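Marau 238 Harbor Spill Boom: my notes, sizes and what comes in the bag

I've sold oil containment gear out of the Raltetti shop for 13 years now, and the Marau 238 is the boom I end up talking about most on the phone. So I finally sat down and wrote the page I should have written a long time ago.
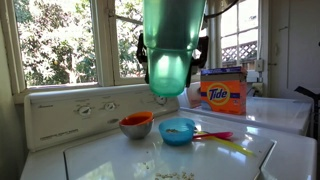
What it is

The Marau is a floating boom for fuel and oil spills in calm water. Marinas, boatyards, fuel docks, small harbors, that kind of place. It floats on the surface with a skirt hanging underneath, and it keeps the slick in one spot so you can get at it with pads or a skimmer. It doesn't soak anything up by itself. I get that question every week, and I've had a couple of returns over it, so please read that sentence twice before you order!

The 238 is just the model number, by the way. People call and ask me if it's 238 feet long (a fair guess). It comes in sections of 50 feet and you hook together as many as you want.

Who I'd sell it to

If you run a fuel dock and your spill plan says you need boom on site, this is a good fit. Same goes if you've got an old boat sitting on a mooring that you're nervous about, the kind with a tank nobody has looked into since it was parked. I had one customer ring an old wooden trawler with two sections while they waited for the pump-out barge, and they left it there for most of January.

If you're on open coast with real swell, don't buy this one. Oil splashes over the top and gets dragged under the skirt once the water gets lively, and a fast current does the same thing. Look at the Haberkorn offshore boom instead. It costs a lot more and you need a proper workboat to put it out, but it's made for that job and this one isn't.

The details

Section length: 50 feet
Float height above water: 6 inches
Skirt depth: 12 inches
Weight per section: 117 pounds
Color: safety orange
Fabric: PVC-coated polyester
Ballast: galvanized chain in the bottom hem
Ends: aluminum slide connectors with a toggle pin on a lanyard

In the bag

You get one section of boom, two tow bridles, a spare toggle pin and a storage bag with drain holes. Anchors are not included. I sell the Rutus anchor kit separately (anchor, line, marker buoy) and I'd get one for every section if you're going to leave the boom out overnight. One at each end sounds like enough, and then the wind swings around and you've got a big orange banana up against somebody's swim platform.

Putting it out

Two people and a skiff can do it. Flake the boom out on the dock first, back and forth like a fire hose, with the skirt all on the same side. Clip the bridle on, tow slow, and have your second person feed it over the edge so the chain doesn't scrape on the concrete. My own crew (me and my brother-in-law) can have two sections closed around a 30-foot boat before the coffee gets cold, but give yourself an hour the first time. Do it on a nice day with no spill.

Cleaning and storage

Rinse off salt with fresh water and let it dry before it goes back in the bag. If it's had oil on it, wipe it down with absorbent pads and use a mild degreaser, and catch what runs off, you can't let that go down a storm drain. Never use acetone, it wrecks the coating. Keep it out of the sun when you're not using it. I've seen booms go chalky and stiff after a few summers on a dock rack, and the seams are the first thing to go.

Oh, and mice! They love the foam. Hang the bag up or put it in a lidded dock box.

Ordering and shipping

Sections ship on a pallet by freight, so I need to know if you have a forklift or want a truck with a liftgate. Orders over $1000 get free freight in the lower 48. For Alaska and Hawaii, write to me first and I'll get you a quote. Returns are fine within 30 days if the boom hasn't been in the water.

The older Marau with the plastic end plates is gone, I sold the last of those. The new aluminum ends will connect to it with an adapter, which I keep on the shelf, so ask for it when you order.

Page last updated 06/10/2025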